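Robot Learning Lab, Course Notes
Unit 4: Collecting Demonstrations
Instructor: Mohammed-Awal Lamptey
Lab sessions: Povilas Baranauskienė

Read this before your first session at the bench. Sections 4.2 and 4.3 are needed for the written report.

4.1 What counts as an example

In this course an example is one complete episode: a start state, a stream of observations and actions, and an end state. The observations are the camera images and the joint readings. The actions are the joint targets sent to the arms at each time step. An episode also carries a short text label that says what the task was.

An episode that stops halfway is kept, but it is marked incomplete and goes in a separate folder. Do not delete it. We use incomplete episodes in Unit 6 when we train the success classifier.

The class set from last year, called Vesari, holds 1,749 episodes. Of these, 130 were marked incomplete by the operator at the time of recording. Another 29 were moved there later, when a second person watched the recordings and disagreed with the label.

4.2 Choosing start states

A policy trained by imitation copies what it saw, in the conditions where it saw it. If every episode starts with the case in the same spot and the lid at the same angle, the policy has little reason to look at the case at all. It can learn a fixed path and score well on your own test data.

Change the start state between episodes. The things to vary are:

Position and angle of the main object
State of the main object (lid open, lid closed, lid partway)
Which other objects share the table, and how close they are
Which arm has the easier reach

Keep the task label fixed while you do this. If you find that you want to change the label, you are recording a different task and should open a new batch.

4.3 Clutter

Vesari was recorded mostly on a bare table. Policies trained on it did poorly in the Curine test, where the same tasks are run with unrelated objects nearby. The failures were of two kinds. Either the gripper closed on the wrong item, or the arm swept something aside on its way to the target.

For this reason the new set, Ackah, is recorded with clutter from the start. Mix sizes and materials. Include some clear plastic, which is hard for the cameras, and some items in the same color as the target. Objects may touch each other and may be partly hidden. A case task is set up with both arms near the case and other things on every side of it, such as a chessboard, a toy vehicle, a baseplate, packets and a hand tool.

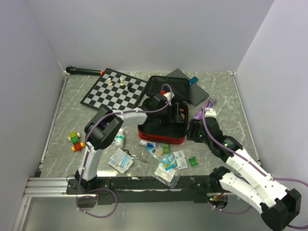

4.4 Recording procedure

1. Log in to Fleltolitz and open your batch. Check that the task label is correct.
2. Set the table. Take your hands out of the camera view before you start.
3. Record at a steady pace. Long pauses teach the policy to pause.
4. If you miss a grasp, recover and continue. Recoveries are useful.
5. Stop when the end state is reached and both arms are still.
6. Mark the episode complete or incomplete, then change the start state.

Each pair records in blocks of 8 episodes and then swaps operator. Differences between operators show up clearly in the joint data, so enter your initials for every block.

4.5 For the report

Submit one page per pair. State the task label, list which start conditions you varied, and give the share of incomplete episodes for each operator. Choose one incomplete episode and explain where it went wrong, using time steps. Reports are due 17 September 2022 through the course page.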